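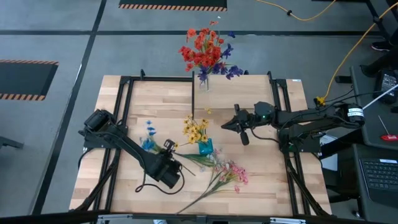
Oiling a butcher-block top: how often, really?

dellura_dan
13 November 2018
The Skonda instructions say oil it monthly. My father-in-law says oil it when it looks sad. It has looked sad since I bought it. Who's right?

gristmill
Your father-in-law. Mineral oil, wipe it on, go to bed, wipe it off. I do mine twice a year and it has yet to file a complaint.

Pejman Golestani
Disagree. Twice a year is fine for a desk. If you chop onions on it, monthly is the bare minimum. I sand with 100 grit first, then oil.

gristmill
100 grit? Are you refinishing it or punishing it?

Pejman Golestani
Only where there are knife marks. Then something finer. I assumed people would know that.

tupelo88
People do not know that. I went over an entire counter with 50 grit and now it feels like a cat's tongue. Also, skip the Troltis wax. It stayed tacky for 8 days and collected every crumb in the house.

dellura_dan
So far I have: monthly, twice a year, sad, and cat's tongue.

gristmill
Drip some water on it. If it beads up, leave the thing alone. If it soaks in, oil it.

Pejman Golestani
I can live with that. Still monthly, though.

dellura_dan
It soaked in. Off to buy oil.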